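News > Courts > Procedure

Latest | Courts | Tribunals | Opinion | Archive

23 July 2025
By Gunārs Ozoliņš

When a court in Kneath grants bail with a surety, the money or property pledged is recorded on a single sheet and placed at the back of the case file. Until January, that sheet was the only record. The clerk who now runs the district's surety register, and who asked to be identified by her post alone, spent the spring entering the old sheets into a searchable system called Larnel.

"A surety is a promise by a third party," she says. "If the accused does not attend, the court can call on that promise. To do so, it has to know who made it, for how much, and whether the same person has promised the same asset in another case."

The last point was the reason for the register. A house in Mundow could be offered as security in the Kneath court and offered again in Grotia, with neither court aware of the other. The first pass through the files covered 336 open cases. In 84 of them the surety's address was missing or incomplete.

She does not regard that figure as evidence of fraud. "Most of it is handwriting. A street name with no number, or a number with no street. The form had one line for the address, and people wrote what fitted."

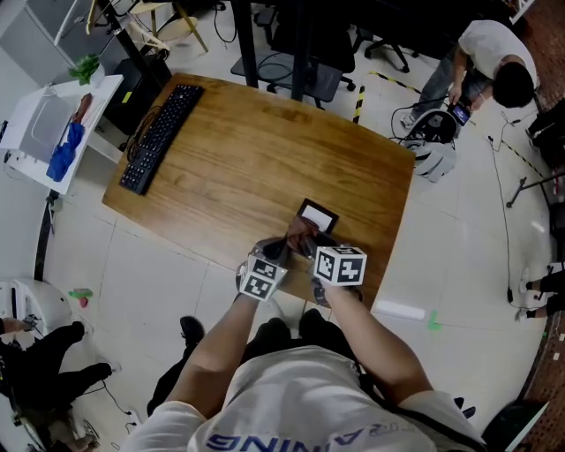

The new form has four lines and a separate box for the title reference of any land pledged. The reference is checked when the surety signs, and the accused stays in custody until the check is complete. Defence lawyers objected to this at first. The clerk accepts that it can add an hour or two to a release, longer if the land office has closed.

"The alternative is that we check later," she says. "Later means after a missed hearing, when the surety has moved or sold."

Recovery is the harder part of her work. Once a defendant fails to appear, the court issues a notice to the surety, who has 60 days to produce the defendant, pay, or show cause why the sum should be reduced. The period runs from service of the notice – the date of the missed hearing has no bearing on it. Under the paper system, the date of service was often kept in a different file from the bond itself.

"I had notices where I could prove posting and could not prove delivery. A judge will not order forfeiture on that, and should not."

Of the notices now open, 77 have a confirmed date of service. The others will be served again by hand. She expects several sureties to argue that the delay has harmed them, and says those applications will be listed in the ordinary way before a judge.

Grotia has agreed to share its entries but still keeps them in a spreadsheet, with names in a different order and no title references. They are copied across twice a month. Mundow has no criminal court of its own and sends its cases to Kneath.

Asked whether a member of the public can search the register, she says no. A surety may ask for his or her own entry, in writing, with proof of identity. A lawyer on the record may ask for the entries in that case. Requests go to the registry counter, which closes for bail matters at four.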